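# Regrouting and resealing the upstairs shower, part two

Part one covered the diagnosis. This part covers removal, grouting and the sealant joint, in the order I did them, with the mistakes left in.
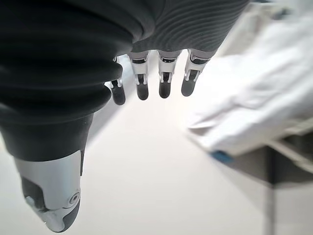
## Removing the old grout

The wall tile is 6 inch ceramic set on cement board, and the original joints were unsanded grout, one eighth of an inch wide. Ifeanyi Haruna set the tile for the previous owners and still works locally, so I called him before starting. He confirmed the board and told me he had not put a waterproof membrane behind it, only taped seams. I treated every cracked joint as a way into the wall from then on.

I removed grout to two thirds of the tile thickness. The tools were an oscillating multi-tool with a carbide blade for the long horizontal runs and a hand saw for the verticals near the valve. The multi-tool is fast and will chip a glazed edge the moment the angle drifts. I chipped two tiles, both below knee height. The hand saw chipped none, but one vertical run took as long as four horizontals.

Blade wear was higher than I planned for. The first blade was done after a wall and a half. If you buy them singly, buy three.

Dust goes everywhere. I taped plastic over the door opening, ran a shop vacuum with the hose end clipped beside the blade, and still wiped gray film off the hallway baseboard afterward. Cover the drain before you start. Grout chips in a trap set up hard and are unpleasant to get out.

## Drying time

With the joints open, I left the shower unused for 13 days with a dehumidifier in the room. Most instructions suggest less. I had a pin moisture meter and took readings through the open joints each morning at 7, in the same four spots, until they stopped moving. Three of the spots leveled off in the first week. The fourth, low on the valve wall, took the rest of the time.

Readings through cement board are relative only. The meter is calibrated for wood, so the number on the screen means nothing by itself. The trend is useful.

## Mixing and packing

I used a polymer-modified grout from Davton in a light gray. The bag gives a water range, and I mixed at the low end. It was stiff enough to hold a trowel mark. Let it slake for the time on the bag and mix again without adding water. I added a splash to the second batch when it felt tight, and that batch dried noticeably lighter. It is on the short return wall behind the door, where I see it every day.

Small batches are better. A full bag is too much for one person on vertical work, and the last third will be going off in the bucket while you are still packing the second third. I worked in sections an arm's reach wide:

1. Dampen the joints with a sponge, with no standing water.
2. Push the grout in with the float held nearly flat.
3. Cut the excess off with the float on edge, moving diagonally.
4. Wait until a fingertip leaves no print.
5. Wipe with a well-wrung sponge, one pass per clean face.

Step 4 is where I went wrong on the first section. I wiped early and dragged the joints low, so they sit visibly deeper than the others. It will hold water out. It looks a bit hollow when the light is on.

The haze came off with a dry cotton cloth the next morning. I did not need an acid cleaner, and I would not use one on grout that new.

## The change-of-plane joints

Inside corners and the joint between wall and tub get sealant, with no grout behind it. The two surfaces move separately and rigid grout in a corner will crack. The previous owners had grouted all of them, and all of them had cracked.

For the tub joint I filled the tub with water first, then stood in it to load it further while running the bead. The gap opens slightly under weight. If you seal it empty, the bead is in tension every time someone takes a bath. I left the tub full until the sealant had cured.

I used a neutral-cure silicone. Zaugg sells one that matches the Davton gray closely enough, though it reads a little bluer once cured. The cost was 15 dollars a tube and I used two. Backer rod went in along the tub, where the gap was deeper than it was wide. The corners were shallow enough to go without.

Tape both sides, run the bead, tool it once, pull the tape while it is wet. Tooling twice leaves ridges. I know this and tooled the left corner twice.

## Cost

Total for materials and blades was 218 dollars, with the dehumidifier borrowed. The one quote I got for the same work was 1110 dollars from Brirkley, which included replacing up to four tiles. Given the hours involved, I don't think the quote was unreasonable. Elfriede Fankhauser asked in a comment on part one whether I would do it myself again. For this size of shower, yes. For a tiled floor with a mortar bed, I would pay.

## Still open

The two chipped tiles are touched up with enamel, and I expect that to last a year or so. I have no spares. Wendelin Lüthi thinks he has a partial box of the same tile in his garage - the houses on this street were finished from the same supplier - and will look when he can get to that end of it.

I also have not decided on a penetrating sealer. The grout bag says it is optional with this product, and the sealer bottle, as expected, says it is required. I will leave the walls bare until December, take another set of meter readings in the same four spots, and post the numbers.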